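Skript durchsuchen Suchbegriff eingeben Los
Startseite Kurse Handouts Termine Kontakt

Grundkurs Ordnung im Haushalt – Handout 6: Auf dem Tisch 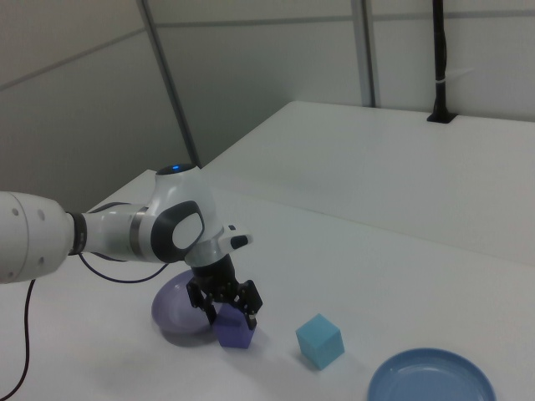
Warum fängt man beim Aufräumen mit dem Tisch an und lässt den Schrank erst einmal zu?
Der Tisch ist in einer halben Stunde zu schaffen, der Schrank nicht. Wer mit dem Schrank beginnt, räumt ihn erfahrungsgemäß auf den Tisch aus und hat danach zwei Probleme.

1. Begriffe

Abstellfläche: jede waagerechte Fläche, die sich nicht wehrt.
Stammplatz: der Ort, an den ein Ding zurückkehrt, ohne dass jemand darüber abstimmen muss.
Gast: alles, was auf dem Tisch liegt und seinen Stammplatz woanders hat. Gäste bleiben gern über Nacht.

2. Geschirr und Nichtgeschirr

Die erste Trennung ist grob. Schale und Teller gehören zum Geschirr, Würfel nicht, auch wenn sie farblich hervorragend dazu passen. Nach Farbe zu sortieren ist im Kurs erlaubt, führt aber regelmäßig dazu, dass ein blauer Würfel auf einem blauen Teller landet und alle sehr zufrieden aussehen. Beim Abendessen lässt das nach.

Eine Schale wird hingestellt, mit der Öffnung nach oben. Gekippt fasst sie wenig und rutscht beim nächsten Griff weg. Teller kommen nicht an die Tischkante. Dieser Satz steht seit der ersten Fassung im Skript und wird in jedem Kurs durch eine praktische Vorführung ergänzt, meist unfreiwillig.

3. Kleinteile

Würfel und ähnlich Kantiges einzeln greifen, an zwei gegenüberliegenden Seiten. Wer drei auf einmal nimmt, hebt vier vom Boden auf. Für Kleinteile benutzen wir den flachen Kasten Trasach; ein Schuhkarton tut es auch und klemmt weniger. Eine Schale ist als Zwischenlager zulässig, solange »Zwischen« wörtlich gemeint ist. Die Otwooder Gruppe hat ihr Zwischenlager im Februar eingerichtet. Es besteht noch.

4. Reihenfolge

Erst die Gäste vom Tisch, dann das Geschirr, zuletzt wischen. Auch in dieser Reihenfolge, wenn Besuch vor der Tür steht – dann eben schneller.

Übung bis zum nächsten Mal

Wählen Sie zu Hause eine Fläche, die Sie täglich benutzen. Notieren Sie, was darauf liegt und wo es hingehört. Bei »weiß nicht« bitte einen Stammplatz bestimmen und eine Woche durchhalten. Die Notizen bringen Sie mit, in Raum 11, Haus Devport. Das Handout 5 (Schubladen) liegt dort noch aus, in einer Schublade.

Kategorie: Kursunterlagen, Haushalt, Aufräumen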